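Driltov hand grippers: worth the money for a small lab?

Review by Kamil Danko, 22 December 2018

The price on the quote is for a pair, which sounds fair until you read page 2 and find the markers, the straps and the backpack listed as extras. I had a budget for 20 pairs. By the time Pladus, the reseller, had added everything a working operator needs, it stretched to 12, and I hadn't bought a single table.

I went in doubtful. The sales pitch says anybody can pick these up and record useful handling data on the first morning, with no robot in the building. I've heard versions of that from Favulley as well, and their kit went back in its box. So before signing anything I asked to see a full room at work on fiddly things, not foam cubes.
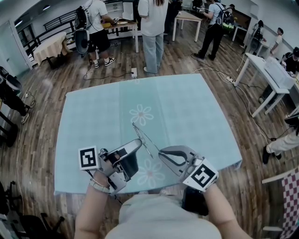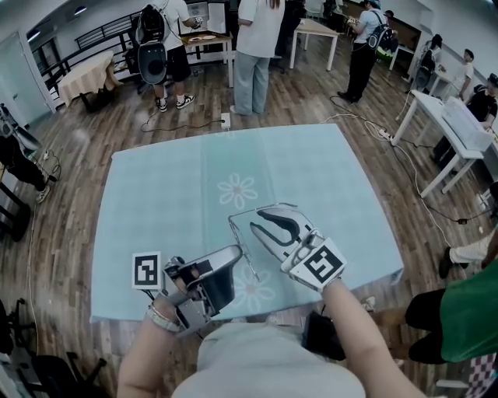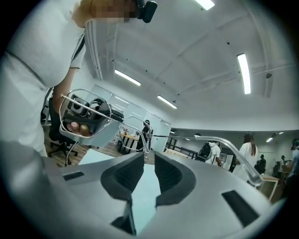
Hand-held grippers in use, in a room with several people at work.

Thin, light and see-through objects are where I'd expect cheap fingers to give up, and they're what our own project is full of. I tried a pair myself for a morning. The jaws close smoothly and I could get hold of small things without much swearing. My wrists were less happy by lunch. Recep Öztürkmen, who has bigger hands than me, found the handle cramped and said so several times.

Now the planning side, where the brochure goes quiet. Allow for far more floor space than you think. People with packs on their backs need to turn round without knocking each other. Power is another one: we priced sockets and extension leads as an afterthought and got it wrong by 400 pounds. Spare finger pads are 157 pounds a set, and Pladus couldn't tell me how long a set lasts in daily use. I asked twice.

Junhao Dong thinks I'm being mean and that the recordings will pay for the lot. Maybe. He isn't the one filling in the purchase form.

Would I buy them? Four pairs, yes, with spare pads, and a proper look at the wear in February before ordering any more. If you only need one or two people recording, ask Fodor about hiring first. I wouldn't sign for 20 on the strength of a demo, and I'd want the delivery date in writing.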